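白色台面与小件器物：图集

Pliltov 器物图集 · 台面篇
整理与文字：Elaheh Hosseinzadeh

本页收录白色桌面上的一组常用小件：一只浅绿色玻璃盘、一个小餐包、一瓶咖啡饮料、一只黑色方形容器、一只收纳篮，以及若干书写和测量用具。台面篇的编排沿用厨房篇，先给图，后给简注，末尾附材质与养护记录。厨房篇和窗台篇已于 June 并入同一目录，旧链接仍然有效。

图注只写与器物有关的内容。器物名称按类别写，如“玻璃盘”“收纳篮”，不写货号。尺寸凡未经卡尺测量的一律不列。图集内的颜色名称以 Dotine 色卡为准，色卡与屏幕显示有出入时，以色卡为准；没有对应色号的，用普通颜色词。

一、平放的饮料瓶与餐包

白色台面反光较强，浅色玻璃放在上面，轮廓主要靠边缘的高光和底下的浅影区分。深色容器没有这个问题，但内部细节容易损失，需要时可在后期将暗部略微提亮，幅度不宜大，否则网纹或细棱纹的表面会出现杂色。
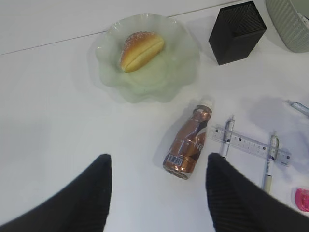 浅绿色磨砂玻璃盘，波浪边；盘上为椭圆形小餐包，表面有白色细粒。下方为横放的小瓶饮料，白色瓶盖，金属光泽标签。

波浪边玻璃盘的起伏绕盘一周。此类盘口有两个实际后果：一是叠放时受力点集中在波峰，叠得过高容易磕边，Irnis 库房的规定是每叠之间加一层薄纸；二是擦拭时布角容易卡在波谷，应顺着边缘走，不要横向来回。磨砂面比光面更容易留油印，餐包类食物直接放置后，用温水加少量中性洗涤剂即可，不用钢丝球。

餐包表皮为上色较深的金棕色，顶部有一道纵向裂口，裂口处露出较浅的黄色内里。烘焙类物品在图集里归入“短期物”，不编长期号，页面更新时允许替换。同一只盘子换放其他点心，仍沿用盘子的编号。

瓶装饮料的标签为带金属光泽的铜色调，配深棕与白色的条带，靠近标签底部有黑白条码。曲面上的金属色标签随光线方向变化明显，同一瓶子换个角度，偏铜、偏棕都有可能，核对颜色时不应只依据一张图。瓶子横放时占用台面较长，且圆瓶身有滚动的可能，需要长时间放置的，建议立放。

二、立放的饮料瓶、直尺与收纳篮

台面上同时出现食物与文具时，图集采用左右分区的写法：先写食物一侧，再写文具一侧，中间的物品单独写。这一写法来自 Daneshvar 编的旧版目录，优点是检索方便，缺点是读起来比较板，目前没有更换的打算。

食物一侧为玻璃盘、餐包和咖啡饮料。饮料瓶立在盘子前方，与盘沿左前部略有重叠，标签上为棕白相间的旋纹，可辨认的字母为“NESC”，其下有较小的中文字。瓶身圆鼓，向瓶颈处收窄，白色旋盖。透明直尺斜向置于中部，下端靠近黑色方形物件的上沿。另一侧为浅灰绿色塑料收纳篮，长方形，圆角，侧面布满小孔，篮沿有一处提手开口。篮内有一件白色小物，一端略带粉色，可能是笔类。
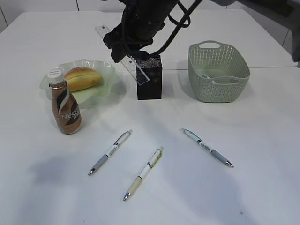
三、材质与养护记录

透明直尺。刻度印在透明塑料上，浅色背景下对比度偏低，读数时可在下面垫一张深色纸。20 厘米规格的直尺适合放入笔筒或浅篮，再长的容易把轻的容器带倒。清洁用湿布，避免使用酒精反复擦刻度面，印刷层会变淡。存放时不要压在重物下，也不要靠近热源，薄尺受热后翘曲，一般无法复原。

带孔塑料篮。孔洞结构透气，重量轻，适合放笔、小本、线材等干燥物品。细小零件会从孔中漏出，应先装入小盒。篮沿的提手开口只用于短距离移动，装满后应托底。孔内积灰可用软毛刷处理，冲洗后倒扣沥干，完全干燥后再放纸制品。

黑色方形容器。深色表面的灰尘和指印都较明显，日常用干燥的超细纤维布处理即可。有纹理的表面顺着纹理擦，横向擦容易留下布屑。放在浅色台面上的，底部建议加透明防滑垫，尺寸以不露出底边为准。

白色台面。两块面板拼接的位置有一条细缝，颜色比台面深。缝内容易进入面包屑和笔屑，清理时先用刷子顺缝扫出，再用拧干的布擦，不要直接倒水。测量和书写尽量避开接缝，笔尖压过时线条会断。记号笔的痕迹在当天处理较容易，隔夜后用橡皮或专用清洁剂，先在不显眼处试一小块。

四、编号与使用说明

盘、篮、方形容器、直尺各编一个长期号，饮料瓶与餐包编临时号。临时号不进入年度总表。目录目前收录约 200 条，台面篇只占其中一小部分，其余见厨房篇与窗台篇。

页面所用图片为网页尺寸，长边 1000 像素。需要原始尺寸的，请在来信中写明篇名和节号，例如“台面篇，第二节”。转载请保留图注，不要裁去器物的阴影，阴影是判断摆放高度的依据之一。

文字如有差错，请直接来信更正。器物名称的改动统一在下次更新时处理，页面不单独列出修改记录。

相关页面：厨房篇 / 窗台篇 / Dotine 色卡对照表 / Irnis 库房叠放规定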